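# Keeping a wire wine rack steady on a papered table

**Broreo**, posted 21 Dec 2019

I've got a freestanding wire wine rack, the tall open sort with round holders, bent out of thin wire. It lives on a long work table which I cover with brown kraft paper so I don't have to scrub the top. The table gets used for other things, so the rack is moved off and put back several times a week.

Two problems. The first is that the rack creeps. The paper slides on the table top and the rack goes with it, and when I pull a bottle out the whole lot shifts towards me. The second is that I can never put it back where it was, and one spot near the edge has a slight dip that makes it rock.

I only keep 2 bottles in it at a time. Does it matter which holders they go in? And is there a way of fixing the paper down that doesn't leave glue on the table? It's an oiled top and I'd like to keep it decent.

---

**Macapagal**

Tape the paper, and use painter's tape, not parcel tape. Parcel tape rips the kraft when you lift it and leaves a brown line on the wood. Run the painter's tape along all the edges first, half on the paper and half on the table. Try a short bit on the underside of the top before you do the lot, as some oils don't like it.

After that I'd mark out the paper with the same tape. Lengthwise strips first, then crosswise, so you end up with squares. Then the rack always goes back on the same squares. I used a 27 mm tape because it was in the drawer. Narrower would be fine. 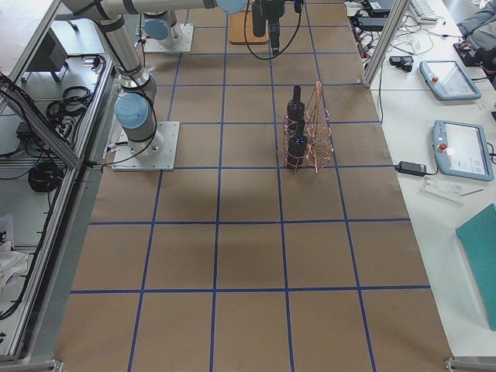 *Copper-coloured rack with two black bottles, on kraft paper squared off with blue tape.*

The strips don't need to be dead straight. Measure from one long edge only, otherwise any error in the table shows up in the middle. Press the tape down with the side of your thumb and go over the crossings twice, they are where it lifts.

As for the bottles, put one towards the back and one towards the front so the weight isn't all at one end. When you take one out, hold the rack with your other hand. A wire rack weighs next to nothing when it's empty.

---

**Clurkisley**

just get a heavier rack

---

**Rolel**

Mostly agree with Macapagal, but tape on the paper won't cure the rocking. Set the empty rack on the table with no paper and press down on each side in turn. If it rocks in one place and sits flat in another, it's the table, so keep it away from the dip. If it rocks everywhere, the wire is bent. You can ease it back by hand, a little at a time, checking on a flat floor tile as you go. Don't use pliers on a coated wire, they'll chip the finish.

For the creeping, small clear self-adhesive dots under the points where the wire touches down. I bought a sheet of 131 and have used some 2 rows of it since June. Wipe the wire with a dry cloth before sticking them on.

Change the paper when it creases badly. A fold under one side is enough to set a light rack wobbling again.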